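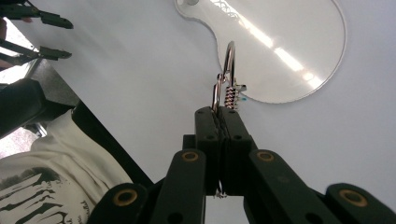

Paid Participants and One Bench Technician Wanted: Adley Hand-Held Gripper

Posted 8 September 2022
Location: Jeltley test room, Blackburn Building, second floor

Jeltley makes the Adley, a hand-held gripper kit used to record people doing small manual tasks. The recordings go to customers who train robot arms. We are looking for people to use the kit at a table for a few hours at a time and tell us what is wrong with it. We are also hiring one part-time bench technician to look after the kits.

Participants

You will sit or stand at a white table with another participant and work through a set of cards. Each card gives a short task with household or craft items. Keychain hardware is one of the harder sets: split rings, clip hooks, clear acrylic blanks. Other sets use cups, lids, cloth and stationery. You pick things up with the gripper and keep your free hand out of it unless the card says otherwise.

Sessions last 2 hours with a break in the middle. Pay is $149 for a block of three sessions, sent within a week of the last one. If you have to stop after one or two we pay for the ones you did.

You should be 18 or older and able to squeeze a handle repeatedly without pain. Left-handed people are very welcome, we have had too few. No experience with robots is needed. Please tell us beforehand if you have had wrist or thumb surgery.

After each block you fill out a form on grip, weight, finger alignment and anything that slipped. Blunt answers are fine. The comments from the January round led to changes in the handle and we expect this round to do the same for the fingers.

Bench technician, part time

13 hours a week, mostly mornings. The job is keeping the kits in working order between sessions. The fingers close through a linkage with brass bushings, and the inner faces have grip pads that take most of the wear.

Pads start to lift and fray along the edges. You would strip them, clean the block, fit new ones and log the kit number. You would also check the screws in the finger blocks, look for play in the linkage, and make sure both fingers meet squarely when closed.
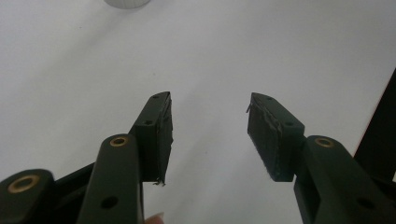

A pad change should take a few minutes once you have done several. We have nearly 651 sessions booked through the end of the contract with Wulmont, so there will be a steady supply of them.

We want someone who is comfortable with small screws and adhesives and who writes things down. Bicycle, camera or sewing machine repair is good background. A degree is not required.

To apply

Write to Pankaj Srivastava at the Jeltley front desk, Blackburn Building. Put "participant" or "bench" in the subject line. Participants should list which days they are free and which hand they use. For the bench job, send a short note on what you have repaired and the earliest date you could start.

Parking is behind the building. The test room is reached by stairs or elevator.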